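Darwood Teaching Station: Set-up and Operation
Section 6. Recording examples

This section covers the recording of demonstration examples for the learning software. It assumes that the station has been levelled and the arm homed as described in Section 4, and that both cameras appear in the Finddale recorder as described in Section 5.

An example is one complete attempt at one task, from the start pose to the end pose. The recorder saves the arm positions, the state of the gripper, the views from the head camera and the wrist camera, and the written task line. All of these go into one file. If any of them is missing, the file is refused on upload.

6.1 Before the session

1. Clear the tabletop of everything that is not part of the task, including pens, cloths and packaging.
2. Wipe the tabletop with a dry cloth. Use the lens cloth supplied for the two camera windows. Do not use paper towel on the windows.
3. Switch on the overhead light and leave it on for the whole session. Do not change its height between examples.
4. Open the Finddale recorder and choose New Set. Type a set name of no more than 3 words.
5. Type the task line. Write it as a plain instruction, such as "put the ball beside the kettle". The same line is saved with every example in the set, so check the spelling now.

Note: Shadows from the arm and its mounting will fall across the table. They do not need to be removed. The light must stay the same within a set, and it may differ between sets.

Caution: Use kettles and other vessels empty. Liquid on the tabletop can reach the cable tray through the rear slot.

6.2 Placing the objects

1. Put the objects on the table by hand with the arm in its parked position.
2. Leave enough space between objects for the open gripper to pass without touching either of them.
3. Turn handles and spouts to a different angle every few examples. A set in which the handle always points the same way will give poor results with any other placement.
4. Keep all objects inside the head camera view. Open Live View and check before each example.
5. Step back until your hands and sleeves are out of both views.

6.3 Checking the two camera views

Press Views on the recorder. The wrist view opens first, followed by the head view.

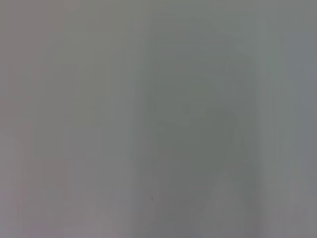

Wrist view: grey blur with no object that can be made out.

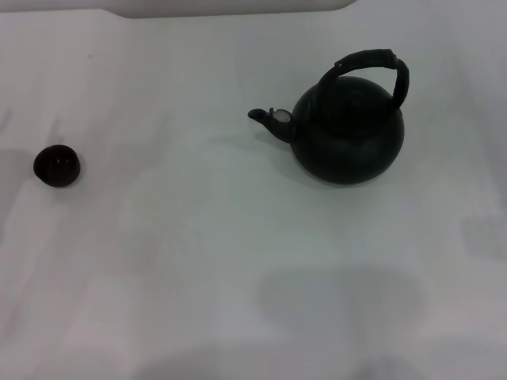 Head view: dark kettle at upper right, small dark round object far to the left.

The two views are judged separately. The head view must show every object named in the task line. The wrist camera has a fixed focus and a short working range, and its view may lose all detail when a surface is very close to the lens. This is accepted for part of an example. It is not accepted for the whole of one.

1. Play the example back at normal speed with both views open.
2. Note whether the wrist view becomes clear at any point between the start pose and the end pose.
3. If it does, keep the example.
4. If it stays blurred throughout, mark the example as Hold and clean the wrist window. Record a test example before going on.
5. If the test example is also blurred throughout, stop the session and follow the lens check in Section 9.

Small specks on the table do not matter. A speck that stays in the same place in the view while the arm moves is on the window and should be wiped off.

6.4 Recording

1. Take hold of the guide handles. The status lamp turns from amber to green.
2. Press the left pedal once. Wait for the tone.
3. Carry out the task at an even pace. Avoid long pauses.
4. Return the arm to the end pose and press the left pedal again.
5. Choose Keep, Hold or Delete. The recorder will not start another example until one of these is chosen.

If an object is dropped, you may pick it up with the gripper and carry on, and the example can be kept. If you touch an object by hand while recording, choose Delete.

Caution: Do not reach under the arm while the lamp is green. Press the right pedal to release the arm motors, and support the arm as you do so.

6.5 Set sizes

The Charbonneau trainer accepts a set once it holds 362 kept examples. For tasks with two objects we advise 853. A single set can hold no more than 1,388, after which the recorder asks for a new set name. Held examples are not counted until they have been reviewed and changed to Keep.

6.6 Ending the session

1. Park the arm and wait for the lamp to go out.
2. Review all held examples.
3. Choose Close Set, then Upload. Leave the station switched on until the upload bar has cleared.
4. Put the objects back in the Jendton tray with their number tags facing up.

If the upload stops part way, choose Resume. Do not choose Close Set a second time, as this creates an empty set with the same name, and it has to be removed from the trainer by hand.

Section revised April 7, 2022. Section 7 covers editing and joining sets.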